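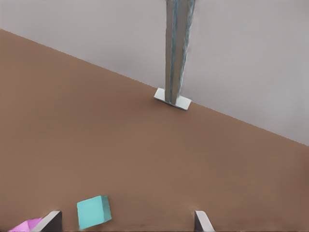
Brown tabletop, pale grey wall

About Stollow

Stollow is a small bread school. We teach people to bake proper loaves at home, in ordinary ovens, with flour you can buy without ordering it from the other end of the country (although we'll happily tell you about that flour too, if you let us get started).

Ravindra Maurya opened the school after years of working nights in bakeries. He loved the bread and could have done without the hours! His first classes were held in his own kitchen, with pupils balancing bowls on the washing machine, and a good many of the people who came to those are still in touch. So far 1,275 people have baked with us, from complete beginners to a retired pastry cook who wanted to get her head round rye at last.

What we teach

There are four courses at the moment. First Loaf is the one most people start with, a single day of white tin bread, rolls and a simple wholemeal. Sourdough runs over a weekend and you go home with a jar of Kunura, our starter, which is lively, a bit sharp and very forgiving if you leave it at the back of the fridge. Flatbreads is the noisy one, all hot pans and flour on the floor. And then there's Rastalero, our long course, five evenings of enriched doughs, plaits, buns and anything with too much butter in it. It's named after the first oven Ravindra ever worked with, a great bad-tempered thing that burned whatever you put on the left-hand side.

We keep classes small so that everyone gets their hands in the dough from the start. You won't spend the morning watching somebody else knead. We do weigh everything, and we'll be strict with you about salt, but there is plenty of room for getting it wrong. Flat loaves get sliced and toasted and eaten with soup at lunch along with the good ones.

Our flour

We're fussy about it, and we love talking about it. Our strong white and wholemeal come from a mill close enough to visit, and we take the Rastalero group there when the miller has time for us. The semolina comes through Ait Brahim, a family importer we've bought from since the very beginning – it's golden and gritty, and it makes the best griddle bread we have ever tasted. Ask for a bag to take home after Flatbreads.

Coming to a class

You don't need any experience. Wear something you don't mind getting floury, tie back long hair, and bring a tub or a bag for your bread. Aprons, tins and lunch are all included. Please tell us about allergies when you book. We use wheat, rye, milk, eggs, nuts and sesame all the time, so we can't offer a safe class for anyone with coeliac disease or a serious nut allergy.

On Wednesday evenings we run an open bake for past pupils. Bring your dough, use our ovens, swap some starter and stay for a cup of tea. The kettle goes on at half past six, and the last loaves usually come out a little before nine.

New dates go up every August. If your starter has stopped bubbling in the meantime, write to us anyway – we like those emails best.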